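3. Recording of Assignments in the Flarngate Sample

3.1 Background

When a mortgage loan is sold, two instruments are in question. The first is the promissory note, which carries the debt. The second is the mortgage, which secures the debt with the property. State laws differ on whether a transfer of the note carries the mortgage with it, and on whether a party that holds only one of the two may foreclose. The present section does not attempt to settle that question. It examines a narrower matter: how often the public land record, taken alone, would allow a reader to identify the party entitled to foreclose on the day the first notice was published.

The sample was drawn from loans placed in pools sponsored by Surent and later serviced by Livorance. The Flarngate county registry supplied copies of every instrument indexed against the affected parcels. Of 800 files requested, 157 involved a completed foreclosure sale and a recorded foreclosure deed. Those 157 files form the basis of the findings below. The remaining files ended in payoff, loan modification or voluntary sale and were set aside.

3.2 Method of Review

Each file was read twice by separate reviewers, who worked without access to each other's notes. Reviewers recorded the date of each assignment, the date it was received by the registry, the capacity in which the signer acted, and whether the assignee was named. An assignment "in blank," meaning one in which the space for the assignee was left open, was coded as incomplete even where a name had been added by a later hand. Where the two readings differed, the file was returned to both reviewers, and the coding was changed only if they agreed on the reason for the change.

Powers of attorney presented a particular difficulty. Many assignments were signed by an employee of the servicer on behalf of the original lender. In such cases the assignment was treated as complete only if the power of attorney was itself recorded or was attached to the instrument. A recital that such a power existed was not accepted. This rule is stricter than the practice of some title examiners, and readers should bear it in mind when comparing these results with earlier work.

3.3 Findings

In 70 of the 157 files, the record showed an unbroken chain of assignments from the original lender to the foreclosing party before the first notice of sale. In a further 23 files the chain was complete at the date of the sale but had not been complete at the date of notice. The rest were completed only after the sale, or had not been completed when the registry copies were made.

Assignments recorded after the sale often stated an earlier "effective date." The review gave no weight to these statements. An effective date may reflect a real prior transfer, and in several files the pooling agreement suggests that a transfer was intended. The agreement alone, however, seldom identified the individual loan. Loan schedules were described as exhibits in most of the agreements examined, yet the copies available to the reviewers frequently lacked them.

The consequences for later buyers are considerable. A buyer who takes from the foreclosing party receives only what that party was able to convey. If the sale was void, the former owner may still hold title subject to the mortgage, and the buyer's remedy may lie against the seller or under a policy of title insurance. The Gentile form of owner's policy, used in many of the resales in this sample, contains exclusions whose effect on such a claim remains unclear.

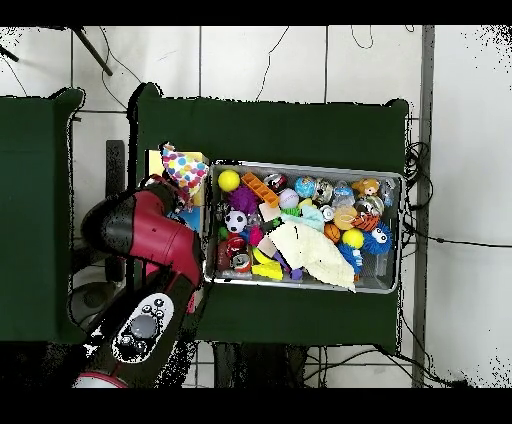
Figure 4. Red and black robot arm beside a wire bin of small toys.

3.4 Limits of the Record

The registry closed its index for this study on 12/19/20. Instruments received after that date were not considered, and some of the gaps reported above may since have been filled. The land record also says nothing of the physical custody of the note. A party with no recorded assignment may have held the note, properly endorsed, throughout the period. Whether possession of the note is sufficient authority to conduct a sale is a question of state law, and it is taken up in Section 4.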